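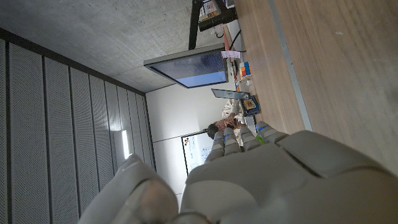

Four fingers, one thumb, all in white.

2024-07-08

I have been taking piano lessons since April, if you can call it lessons when the teacher is an app. The app is called Tirnora and it thinks I'm doing great. It thinks everything is great. I once leaned on the keys with my elbow while reaching for coffee and got a star.

The piano is a secondhand Kubiak digital that I bought for 200 dollars from a man in Fasberg who was very keen to help me load it into the car. I should have read more into that. The D above middle C sticks when the weather is humid, and it has been humid for weeks. The bench came free. It wobbles to the left, so now I do too.

What I wanted was to play one slow, sad piece well enough that people in the next room would stop talking. What I have is "Ode to Joy," right hand only, at the speed of someone reading an eye chart. The left hand joins in at bar five and everything falls down the stairs.

I also own a book, because the app won't explain anything. It's the Dratia adult method, 554 pages, and it weighs more than the piano stand would like. The first chapter is all about posture. You are told to sit as if a string were pulling you up by the crown of the head, and to hold your hand as if it were resting on an orange. I tried it with a real orange. I then ate the orange and called it a practice session. 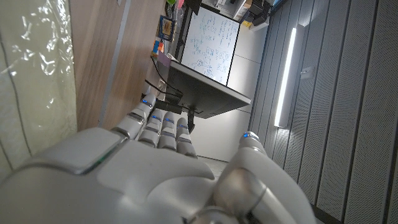 Fingering is where I have gone truly wrong. The book numbers your fingers one to five starting with the thumb, and I went through four decades believing my index finger was number one, so every time I see a 2 printed over a note I send the middle finger, with enthusiasm. My fourth finger won't move unless the third goes with it, like two kids who want to sit together on the bus. I would pay good money for a little blue light near each fingertip, like the ones on that white hand, so I could at least see which finger had let me down. It has a decent curve going too. No orange in sight.

The app wants 10 minutes a day and I do give it that, mostly after dinner with the headphones on. My family hears only the thump of the keys, which I'm told is worse. They have asked whether I'm building something.

Next week the book moves on to the pedal. I don't have a pedal. The man in Fasberg says he has one in the garage, and he sounded pretty happy to hear from me.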